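Teswood Opens Kitting Room for Door Release Units

Teswood has brought its kitting work under one roof with the opening of a dedicated room at its Merrick site. The room, which entered service in July, prepares component sets for the Drunda line of electric door releases. The work was previously divided between the Merrick and Clurkton sites.

The company expects the room to supply 3000 sets in its first year. Roughly 600 of these are reserved for replacement orders from existing customers.

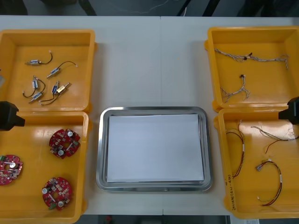 Parts are sorted by type into yellow bins at the work tables, with solenoids and round red circuit boards stored separately. A stainless steel tray lined with white paper is placed between the bins. Under the site's procedure, each set is checked against its order sheet before it is sealed and passed to final assembly.

Lead wires and connectors are also inspected at this stage. Components that do not pass are returned to the stockroom and recorded in the daily log.

Final assembly and testing will remain at Clurkton, where deliveries from Merrick arrive each Tuesday. Customers with open orders do not need to take any action, and existing part numbers remain valid.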